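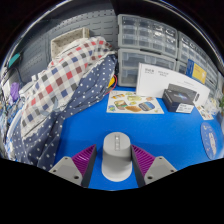

Aarne Tuominen

About Tranora

Tranora is a laundry and linen service. We wash, press, mend and deliver bed linen, towels, table linen and work clothing for guesthouses, restaurants, clinics and small care homes. We also take household laundry at the front counter.

I started the business after working for a large hotel laundry, where I ran the washroom and later the pressing line. The smaller customers there were always at the back of the queue. A guesthouse with seven rooms would send in its sheets and get them back when a gap opened up between the big hotel loads, and sometimes the sheets that came back belonged to another place. I thought those customers could fill a laundry of their own, so I rented a former bakery on Mäkelä Street and bought two used washers and a press.

The bakery had good drains, a loading door and a floor that could take the weight. It also had ovens that took a month to get out. We opened in May with three customers, one of them the restaurant across the street, which still sends us its napkins and aprons. When the shop next door came up for rent we took that as well and knocked a doorway through. The washers are on the bakery side. Folding, mending and the counter are on the other side.

How we work

Each commercial customer has its own bags and its own number. Linen is weighed when it comes in, sorted by fabric and by how soiled it is, and washed separately from everyone else's. You get back the pieces you sent. We do not rent out linen from a shared pool, although we can order new stock for you and store it here if you are short on space.

Tablecloths and napkins are checked for wax, wine and grease before they go in the machine. Heat sets a lot of stains, so treatment comes first and some pieces have to wait until the next load. If a stain will not come out, we put the piece in a separate bag with a note and you decide what happens to it. Many of our restaurant customers have us cut old tablecloths down into kitchen cloths.

Sheets and pillowcases are pressed and folded to the size of your shelves. Send us the measurement once and we keep it with your number. Towels are tumble dried and folded by hand.

Mending is done here. We sew up hems, replace buttons and ties, patch work pants and close small tears. Small repairs on commercial orders are included in the weight price. Zippers and larger jobs are quoted before we start.

In 2019 we bought Jisus, a one-van delivery business that had been doing our morning rounds under contract. The name is still on the older van. Pickup and delivery now run on a fixed route, and each customer has a set time. The minimum for a pickup is 50 pounds of dry laundry. Smaller orders are welcome at the counter.

The people

Eight people work at Tranora, including me. Two are in the washroom, three press and fold, one does the mending, and one drives. I do the route planning, the billing and most of the phone calls, and I fill in on the press when someone is out. New employees spend their first weeks in sorting, where they learn the fabrics and the customer numbers, and after that they move to whichever job suits them.

We start early and finish by mid-afternoon. There is no night shift. If a customer needs a late turnaround for a wedding or a large booking, we ask for notice so that hours can be arranged ahead of time.

Care homes and clinics

Linen from care homes and clinics is kept apart from restaurant and guesthouse work from the van onward. It has its own carts and its own washer, and the carts are wiped down after each delivery. Residents' clothing is washed in net bags marked with the resident's room, then hung or folded as the home prefers. Wool goes on a cool program and is dried flat.

Household laundry

The counter takes wash-and-fold, shirts, comforters, curtains and blankets. Please empty the pockets and tell us about any stains. We do not do dry cleaning, leather or wedding dresses.

Finding us

Our address is 217 Mäkelä Street. The counter entrance is on the street side, and vans use the yard behind the building. For a commercial quote, call or stop by with a typical week's list of pieces. We will weigh a first load without charge and give you a price in writing.

Page last updated September 21, 2021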